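# Fesel Hand-Held Gripper, Club Kit

The Fesel is a two-finger gripper you hold and squeeze yourself. Drelov makes it for school robotics clubs and first-year project classes.

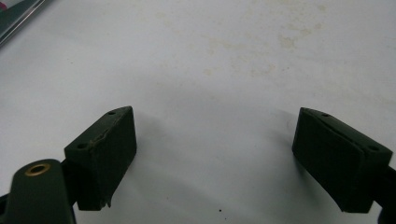
Students use it to work out a grasp by hand before they write any code for an arm. The pads open wide enough for most of the objects on the Tomoana Cup list, and the same pads fit the Fuso bench arm, so a grip that works by hand can be tried on the arm the same day.

## In the kit

- Gripper body with both finger arms
- 4 finger pads (two fitted, two spare)
- Pad screws and a hex key
- Printed worksheet set, 7 sessions

## Fitting new pads

Each pad is held on by screws through its top face. Take the old pad off, line up the holes, and start both screws before tightening either one. Do not overtighten. A class of 15 can share one kit if they work in turns, but almost every club that orders one comes back for a second.

## Wear

Pads scuff and chip at the edges with normal use. Replace a pad when the chip reaches the gripping face. Check the pivots once a term and wipe off dust.

## Orders

Replacement pads are sold in pairs. The worksheets were written by Corey Te Moana and revised in February. Clubs entering the Tomoana Cup should put their team number on the order form.

Page updated May 12, 2026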